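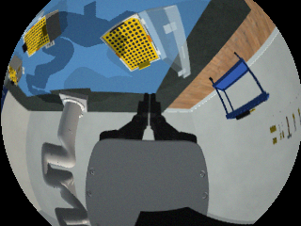

Review: Modska Tenum vehicle occupancy detector, handheld model

Published Sep 20, 2019

The Modska Tenum is a handheld instrument intended for police, port and border authorities who need to establish whether a person is concealed inside a closed goods vehicle. It works by sensing very small movements transmitted through the chassis, including those caused by a human heartbeat. Four magnetic sensors are fixed to the vehicle body, the engine is switched off, the driver steps down, and the operator waits for a result on the control unit.

This review was prepared for the Plulham Port Safety Forum by Iman Alaoui, with technical comment from Valentin Imhof. The unit was supplied on loan by Modska and has been returned. The manufacturer was shown the findings before publication and asked for one correction, concerning battery type, which has been made.

Trial arrangements

The instrument was used at the Plulham freight terminal over a period of several weeks, alongside existing checks by dogs and by carbon dioxide probe. In all, 189 vehicles were examined. Colleagues from the terminal agreed to sit in the load space of certain trailers, with a radio and a safety officer at the doors throughout. Operators were not told which vehicles were occupied. Refrigerated trailers were included at the request of the Forum, as these present the greatest danger to anyone shut inside and are the most difficult to check by other means.

Performance

On a still day the Tenum performed well. Occupied trailers were identified on the first reading in nearly every case, and a reading seldom took longer than a minute. Performance in wind was noticeably poorer. Curtain-sided trailers in particular produced a high proportion of "repeat test" messages, and on two exposed lanes the operators gave up and moved the vehicles behind the inspection shed.

Refrigeration units must be switched off during a reading. The manual states this on page four, but the control unit gives no reminder, and on several occasions the step was missed. A prompt on the screen would be a simple improvement.
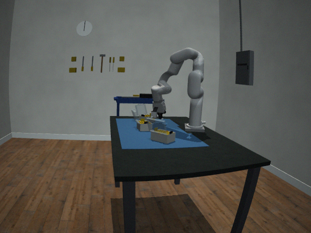

The most serious limitation concerns heavy traffic nearby. Readings taken while a loaded vehicle passed in the next lane could not be relied upon. Mr Imhof recommends a clear distance of one full lane on either side, an arrangement that smaller ports may find hard to provide during busy periods such as December.

A negative result should never be treated as proof that a vehicle is empty. Where a driver, a dog handler or a member of the public has reported knocking or voices, the doors should be opened at once and medical help requested, whatever the instrument shows.

Handling and training

The control unit is comfortable to hold and can be operated in gloves. The sensor cables are too short for the longest trailers and the connectors collect grit. Modska provides a half-day course, which our operators considered sufficient. The earlier Bühler unit still in use at Plulham requires two days.

Cost

Modska quotes for the instrument individually and declined to allow a figure to be printed. Replacement sensors are sold in sets of four. The makers advise that the sensors be recalibrated after roughly 1,000 readings, and at a busy terminal this will be a frequent expense. Calibration must be carried out at the factory, and no replacement unit is offered in the meantime.

Assessment

The Tenum is recommended for sheltered inspection lanes with trained staff and at least one other method of detection available. It is not recommended as the only check at any site. Authorities already using the Bühler unit will gain speed, but should obtain written terms for calibration before placing an order.

Correspondence on this review should be addressed to Ms Alaoui at the Forum office.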